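Le goût de la terre

On arrive à l'atelier d'Anjana Munshi par une rue en pente, à Stosdale, et l'on comprend vite qu'il faudra accepter une tasse de thé avant de poser la moindre question. Tant mieux, car c'est justement de tasses qu'il s'agit, et de tout ce qui se passe entre une poignée d'argile et le petit-déjeuner du lendemain.

Anjana a d'abord été comptable, neuf ans durant, chez Emton. Un soir de février, une amie l'a traînée à un cours de tournage (elle voulait surtout sortir de chez elle !) et elle en est revenue avec un bol bancal, qu'elle garde toujours et dans lequel elle range ses clés.
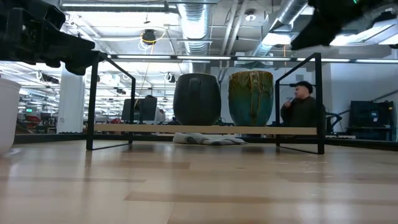 Apprendre la lenteur

Le grès qu'elle emploie vient de la carrière de Gundholm. Il arrive en pains lourds et froids, qu'il faut battre, couper, rebattre, et l'on y laisse volontiers ses épaules. Elle en commande 275 kilos à la fois, ce qui lui fait la saison, ou presque, selon les étourderies. Ensuite vient le séchage, sous un linge, loin des courants d'air, et c'est là que les débutants perdent patience.

« Mes élèves voudraient tous repartir avec leur pièce le soir même, raconte-t-elle en riant. Je leur dis de revenir dans un mois, et de m'apporter un gâteau. »
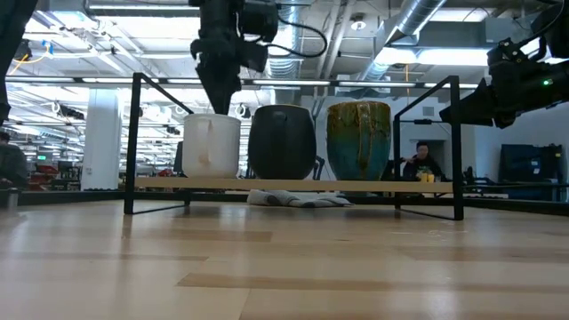
Le four, un vieux Levchenko racheté à une école, monte à 952 degrés pour la première cuisson. Anjana dort mal ces nuits-là, et descend volontiers en pantoufles surveiller le cadran, même si elle sait très bien que cela ne change rien. L'émail viendra plus tard, avec ses surprises, bonnes et mauvaises, et ces gris qu'elle cherche depuis si longtemps.

Les cours du printemps sont complets, mais on peut s'inscrire pour l'automne : trente places, débutants bienvenus, tablier fourni. Le gâteau reste à votre charge.

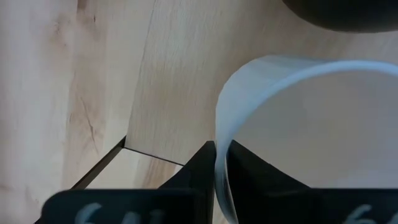

Le bois blond et ses veines, de tout près.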